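Pornley Bench Arm, Single, with Kitchen Task Kit
Sold and supported by Narnier

In stock: 2
Lead time once those are gone: ask us in September
Last revised: 06/08/2022

The Pornley is a six-joint arm for labs and classrooms that want to practice household chores without risking a household. It lifts small things, puts them down again, and costs less than a kitchen remodel if you leave out the kitchen.

Budget for the whole job. The arm is the line everyone approves. The lines that get questioned later are the spare finger pads (pack of 3), the mounting plate, and the Rawashdeh controller, which is sold separately for reasons we have stopped defending. Plan on 88 hours of setup and practice runs before you show it to whoever signed the order – nearly everyone plans on an afternoon.

The task kit is a play-size kitchen and a few plain blocks. Start with one block and one pot by the stove. Leave the sink for month two, and don't let anybody talk you into real soup.

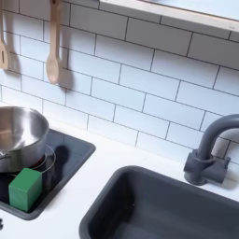

Leen Yammine wrote to say that her department bought two arms and one kitchen, and should have done it the other way around. One arm sat in its box until spring while people lined up for the counter. She would also have ordered the finger pads up front and skipped the extended cable, which she now uses to hold a door open.

We have passed the remark about the cable to Pruleck, who make it.

Worth measuring before you order:
Bench depth, with the plate on
Distance to the nearest outlet
The door. The crate is 226 cm long and does not bend

Returns are accepted on unopened crates. Opened crates are a conversation, and Dalal Atallah at the Narnier parts desk is the person to have it with. Quotes for schools are good through the end of September.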